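Dining corner walk-round, with my comments
Saarela House, ground floor
Checked by: Clodagh Rafferty
Date: 12 Aug 2026

Same list as in June, and I've typed my notes straight in under each item so you don't have to decode my handwriting again. OK means leave it alone. FIX means somebody has to do something, and I've put a name where I know whose job it is.

1. Floor and walkways
OK. The rug that used to curl up by the door has gone to the store room and I hope it stays there! Chairs push all the way in.

2. Lighting
FIX (Minoru). The lamp over the window side flickers when you first switch it on. It settles, but it's been like that since June and I'd like it looked at before the evenings get darker.

3. Trays
OK, with a grumble. I went over the rose-patterned one with my fingertips, all the way round the raised rim, feeling for chips and hairline cracks. Didn't find any. My grumble is that trays keep going in the microwave (there was a note on the door, where did it go?) and melamine shouldn't be in there at all. Kaede, could you print a new note, bigger this time?

4. Forks
Look for bent tines, rough edges, anything loose. I run a cotton cloth over the tines and if it snags, the fork goes out. Please check them before the bread goes on the tray, because I'd much rather not have cloth fluff on a bun. 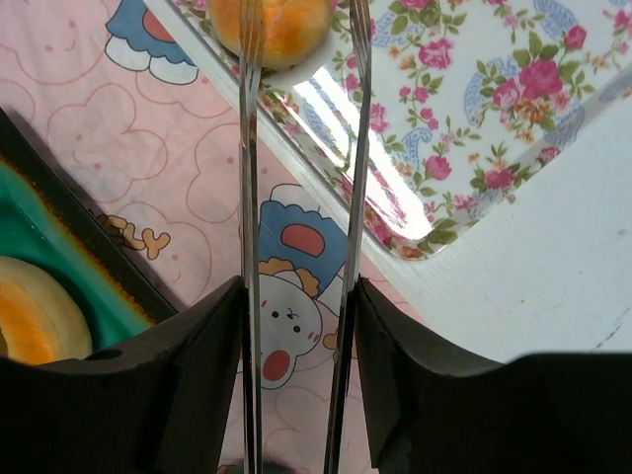
5. Knives
OK. Table knives only in this corner, please. The bread knife lives in the kitchen in its sleeve and goes back there as soon as the slicing is done. I found it in the ordinary drawer twice in June, blade up, and I'm still cross about it.

6. Plates
FIX (Dayana). Two of the cream side plates have chips on the rim and I've put them on the shelf by the back door. Don't glue them, just bin them, wrapped in newspaper. For the glazed ones, tilt them to the light and look for crazing. If you can feel a line with your nail, it's out.

7. Placemats
Mats should lie flat with no curled corners, and nothing should be sitting half on and half off one, or it rocks when you cut your food. Wipe them on both sides, too. Crumbs underneath are what make them slide, and I know it's a bore lifting everything up again once you've laid a place nicely.
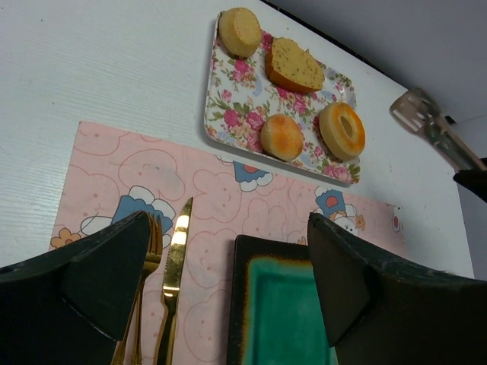
Vinzenz asked me whether we could have non-slip liners under the lot, and I said I'd price them. Etska does a roll you cut yourself, so I'll get one and we can try it on a couple of places first. If it marks the tabletop we'll forget the whole idea.

8. Tabletop and edges
OK. No splinters, no sticky patches, and I leaned on each corner pretty hard without any wobble. Please stick to the mild soap.

9. Hot dishes
FIX (me). We're short of trivets. The cork one has a scorch mark right through it, so I've thrown it away and put two new ones on the Kandar order.

10. First aid box
OK, but low on the small bandages. Burn gel is in date. The key is on the hook again, thank you Kaede!

Next check is mine too, unless Dayana wants to swap. Leave your fixes on the clipboard with your initials when they're done, and if you break something in the meantime just tell me, I won't bite.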